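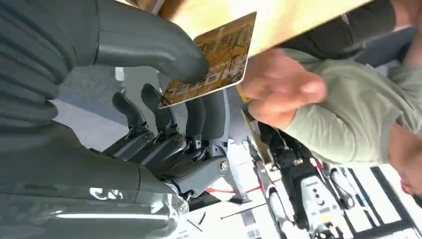
How to Check In Late at a Small Hotel

Many small hotels lock the front desk at night. If your flight or train gets in after that, you can still have a room, but most of the work has to be done before you leave home. These steps cover hotels without a night clerk. Large chain hotels usually have someone on duty and you can skip to step 5.

Step 1. Find the desk hours

Look on the hotel's own page and on your booking confirmation. The two don't always match. Booking sites often show "check-in from 3 PM" with no closing time, and people read that as all night. If there's no closing time listed, call and ask for it.

Ask for the time the desk closes, and also for the last time a guest can get into the building. At the Dabbas, where I stay a few times a year, the desk closes at 9 but the street door stays open for two more hours.

Step 2. Tell the hotel when you will arrive

Send an email so there is a written record. Keep it short:

Hello,
I have a room booked for one night under the name Hadi Sfeir. My train arrives late and I expect to reach the hotel after the desk has closed. Please let me know how to get into the building and where to pick up my key. My cell number is on the booking.
Thank you.

Give the latest time you might arrive. If you get no reply within a day, call. Messages sent through a booking site can sit unread over a weekend.

Also ask them to mark the booking as a late arrival. Some hotels treat a guest who hasn't shown up by a set hour as a no-show and release the room. Prepaid bookings are not always safe from this.

Step 3. Find out how the key is handed over

There are four common ways.

Lockbox. A small box with a number code, usually by the front door. Ask which side of the door it is on. If there is more than one box, ask for the number on yours.

Envelope. The key is left at the desk or in a rack in the entry, with your name on it. You will need a separate code for the street door.

Kiosk. A screen in the lobby that takes your booking number and prints a key card. Most want the same credit card you booked with.

Phone. The hotel sends a link or asks you to install an app. Set it up at home on good Wi-Fi and sign in once to be sure it works.

Step 4. Save everything offline

Write down or screenshot the following:

- the street address, and the entrance if it is on a different street
- the door code and the key code
- your booking number
- your room number, if they gave you one
- the after-hours phone number

Put the codes on paper as well. A dead phone at midnight is a common way to get stuck outside.

Step 5. At the door

Most keypads need a # or a star after the code. If the code fails, wait for the light to go out before you try again. Some pads lock for several minutes after three wrong tries.

Once inside, take the key and check that the room number matches your message. Room numbers are normally left off key cards, so look at the paper sleeve or the envelope.

Step 6. At the room

For a slot lock, push the card all the way in and pull it out at a steady speed. For a flat reader, hold the card against it until you see a green light, then turn the handle right away.

If you get a red light:

- turn the card over and try again
- check that you are on the right floor
- try a second card if you were given one

If none of that works, call the after-hours number. Gediminas Mets, who ran a 14-room guesthouse for years, told me that most of his night calls came from guests at the wrong door.

Step 7. In the morning

Stop at the desk once it opens. You may still have to show ID, sign a form, or pay the local tax. Ask for a receipt at the same time, and ask where to leave the key if you are checking out early.

What it costs

Many places charge nothing for late arrival. Others add a fee when a staff member has to wait up for you. Get the amount in the email reply so you can show it at checkout.

Last updated February 2026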